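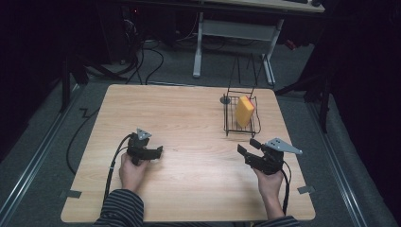
Kwaku Aidoo wrote in to ask why his oiled table still feels tacky two weeks after the second coat, and whether he should sand the lot off and start again. His room is unheated, he put the oil on with a brush, and he left it to soak overnight before going to bed. He adds that the tin said nothing against this.

Sanding off is the last resort. Oil finishes cure by taking up oxygen from the air, and a thick film cures from the top down. The skin that forms slows everything beneath it. In a cold room the process can stall for weeks. The usual remedy is to warm the room to 18 degrees or more, open a window for part of the day, and rub the surface hard with a white abrasive pad and a small amount of fresh oil. The fresh oil softens the old film enough to lift it. Wipe dry with cotton cloth within ten minutes and change the cloth as soon as it drags. Leave for two days and test with the back of the hand.

If the surface is still sticky, a cloth dampened with white spirit will remove more of the film. Work with the grain and try the underside first. Only when that fails should a scraper come out.

The Skandcombe branch ran a short comparison over the winter on oak offcuts, all from the same board, sanded to 180 grit. Two hardwax oils were used, Pradby Clear and Grarketti Matt, along with plain raw linseed. Each was put on thin and wiped, then put on thick and left. The thin coats of Pradby and Grarketti could be handled the next morning. The thick coats of both were still marking under a thumbnail after 6 days. The raw linseed was soft in either case and was dropped from the second round. Grarketti darkened the oak slightly less, though the difference was hard to see by artificial light.

Coverage is where most people go wrong. A top 900 mm square has an area of 0.81 square metres, and at 24 square metres to the litre one coat needs 34 ml. That is a little over two tablespoons. Members who had poured straight from the tin were using several times that amount – most of it ended up in the cloths. Measure it into a jar.

Used cloths must be laid flat outdoors to dry, one layer deep, or put in a metal bucket of water with a lid. Cloths soaked in drying oil and left in a heap can catch fire without any flame near them. This applies to the white pads as well.

The Ghasemi moisture meter is back from repair and can be borrowed again under item number 483 in the tool list. Readings above 12 per cent on indoor oak mean the timber should wait before any finish goes on. Please return it with the pin cover fitted.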